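Keeping paper and books in good condition in a damp flat

2022-02-28

When I moved into my flat in Abu Hammour I brought with me eleven boxes of books, and I lost almost one whole box in the first summer. The pages became wavy, the covers bent upwards, and some of them got small brown spots. Since that time I have learned a lot, mostly by my own mistakes. I write it down for other people who live in a humid place and like to keep paper.

Where to put the shelf

Do not put a bookcase directly against an outside wall. The wall is colder or warmer than the room, depending on the season, and moisture collects behind the furniture where you do not see it. Leave a gap as wide as your hand. If the shelf has a closed back panel, drill a row of holes near the top and another near the bottom.

The same is true for the floor. My lowest shelf was standing almost on the tiles, and the books there were always the first to smell. Now I keep only glass jars and vases on it.

Keep books out of direct sun too. Red and blue spines lose their colour very fast, and the glue in cheap paperbacks becomes hard and cracks when you open them.

Standing or lying

Books of normal size should stand upright, close enough to support each other but loose enough that you can pull one out without force. If you must pull at the top of the spine, the shelf is too full. Push the two neighbours back a little and take the book by its middle.

Very heavy or very large books are better lying down. Put the thick one at the bottom and the thin one on top, and do not make the pile high. A paperback that started to curl can also be flattened this way, but it should lie fully on something flat and have some weight over it. Leave it for two weeks and do not look every day, as I did.

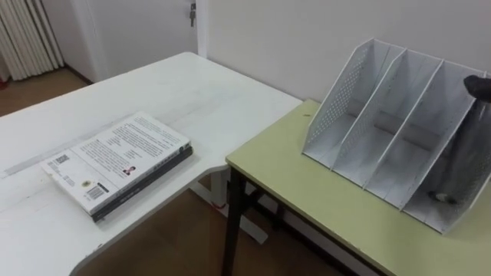

A paperback on top of a thicker, darker book.

If the cover curls again after this, the problem is the air of the room and you have to begin with that.

Drying the air

A small dehumidifier is the best solution, but it uses electricity and makes noise. I use mine only in July and the weeks near it. For the rest of the year I put bags of silica gel behind the books. The ones from shoe boxes are too small to help a shelf, so buy the bigger bags, 100 grams or more, and dry them again in a low oven when the beads change colour. Please read what is written on the bag first, as some types may not go in the oven.

A friend advised me to use a bowl of rice. I tried it for a month and found no difference, only small insects.

Open the windows when the air outside is drier than inside. For this you need a hygrometer. Mine was cheap, the make is Groltwood, and it shows a little too much, but it is enough to see if the number goes up or down. I try to stay between 40 and 55 per cent.

When a book gets wet

If only the edge is wet, stand the book on its dry edge, open it like a fan and let a weak fan blow past it. Do not use a hairdryer. The outside dries, the inside stays wet, and the pages wave for ever.

If the whole book is soaked and you have no time, close it in a plastic bag and put it in the freezer. This stops the mould and you can dry it slowly later. Shiny paper is the most difficult, as the pages stick together like one block. Put kitchen paper between them while they are still wet, and change it often.

Bad smell

Put the book in a big closed box together with an open dish of baking soda. The soda must not touch the book. After one week change the soda and smell again. Two or three rounds are normally enough. Cat litter without perfume works as well and is cheaper for a large quantity.

Do not spray perfume or fabric freshener on pages. I did it once with an old cookbook and now it smells of mould and lavender together.

Dust and stickers

Dust the top edge from the spine outwards, with a soft dry brush. I use a make-up brush. Hold the book tightly closed so that the dust does not fall between the pages.

For price stickers, warm them a little from a distance and lift one corner with a fingernail. What stays behind can be rolled away with a clean rubber. On a glossy cover a drop of cooking oil on cotton also helps, but wipe it off immediately, and never use it on matt paper or cloth.

Loose papers

Receipts and instruction books I keep in cardboard folders, not in plastic sleeves. Print from the till transfers to the plastic and after a year you cannot read anything. The guarantee of my Imenari kettle disappeared this way. Now I copy the important receipts on normal paper on the day I buy the thing, and staple both together.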